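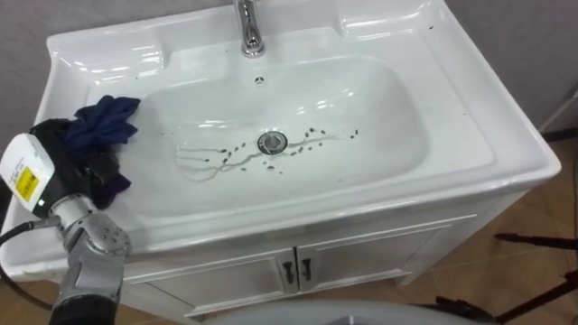

Bathrooms > Care and cleaning > Interviews

The basin before the cloth: a supervisor on ceramic, grit and chrome

The cleaning supervisor at Javo, a serviced-flat operator in Grulau, has a fixed order for washbasins and dislikes seeing it changed. Her team looks after flats in two buildings, and most of the bathrooms have the same arrangement: a rectangular white ceramic basin set on a white cabinet, with a wide rim and a flat ledge either side of the tap.

"People go for the tap first, as it is what the guest looks at," she says. "Then they rinse the bowl, splash the tap and have to dry it again. The tap is last."

Her first concern is loose dirt. Small dark specks collect on the floor of the bowl near the drain, and she wants them lifted out before any rubbing starts. Glazed ceramic is hard, but grit caught in a cloth can mark the chrome of the drain and stopper.

"A speck at the drain tells you to look at the rim as well," she says. "The rim is flat on the right and things sit there. If you clean the bowl and then wipe the rim, you push the lot back in."

The order she teaches is rim and ledges, then walls, then floor, then drain. The walls are wiped downwards in overlapping strokes with a folded cloth. She uses dark cloths for basins and pale ones for mirrors, so that the two are not mixed in the wash. The cleaner is a mild liquid from Fleltska, left on for 30 seconds. She does not use powder.

The overflow hole gets separate treatment. Its metal cover is wiped every visit, and the channel behind it is flushed with a jug of warm water once a month. "You smell an overflow before you see anything wrong with it," she says.

Raised stoppers are lifted out where the fitting allows it. Hair and soap gather on the stem, and a bowl that drains slowly will leave a band of dirt across its floor however well it was wiped the day before.

A full basin takes five minutes on her sheet, including drying. She has been asked to bring that down and has refused.

"The drying is where the time goes. Glossy ceramic shows every drop along the front edge. If you leave it, you get a chalk line, and then you need an acid cleaner, and I do not want that near the chrome."

Cloths are washed at 60 degrees without softener, which she says leaves a film on the glaze. Badly worn ones are passed on for floors.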